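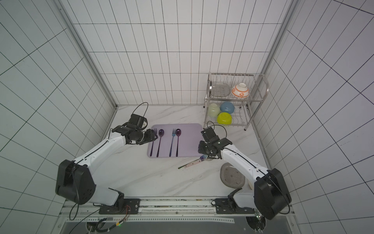
Children's Wing Safety Check, Drerbridge Community Church

Completed February 2021 by Wanpen Srithong
Copy to: Kittipong Boonchu, Sunday school coordinator

Check-in and pickup

1. Name tags printed and matched to parent slips. OK.
2. Two adults in every classroom. OK in the nursery and the older class. The preschool room had one adult for the first part of the hour. Kittipong will move a helper over from the hallway desk.
3. Allergy list posted inside each door. Preschool list is from last year. Replace.

Classrooms

4. Outlet covers in place. Two missing behind the piano.
5. Bookcases fastened to the wall. The tall one holding the Bible story books still moves when pulled. This was noted in January too.
6. Toys wiped down after class. OK, but the sign-off sheet was blank.
7. Window latches. OK.
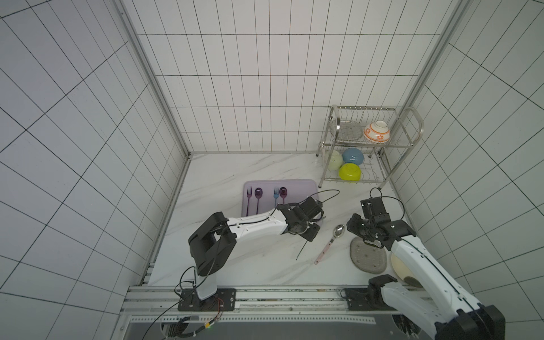

SNACK AND FELLOWSHIP AREA

8. Snacks labeled and dated. Crackers OK. An open juice bottle had no date and was thrown out.
9. Cleaning products locked away. Cabinet was locked. The key was hanging on a hook a child could reach. Move it higher.
10. Hand soap and paper towels stocked. OK.
11. Coffee urn kept away from the children's line. Cord was across the walkway. Needs a shorter cord or a different table.

EXITS AND FIRE SAFETY

12. Exit signs lit. OK.
13. Hall doors open freely. The east door sticks at the bottom. Zandenetti has been asked to come and plane it.
14. Extinguisher tags current. OK.
15. Evacuation map in each room. Missing in the nursery.
16. Storage closet clear. Christmas costumes were stacked in front of the breaker panel. Moved the same day.

Costs

Shelf brackets, outlet covers and a new cord should come in under the $200 we have left for supplies. The door repair could be up to $400 and would need to be approved separately.

Items 2, 5 and 9 to be fixed before the next class. Recheck the rest next month.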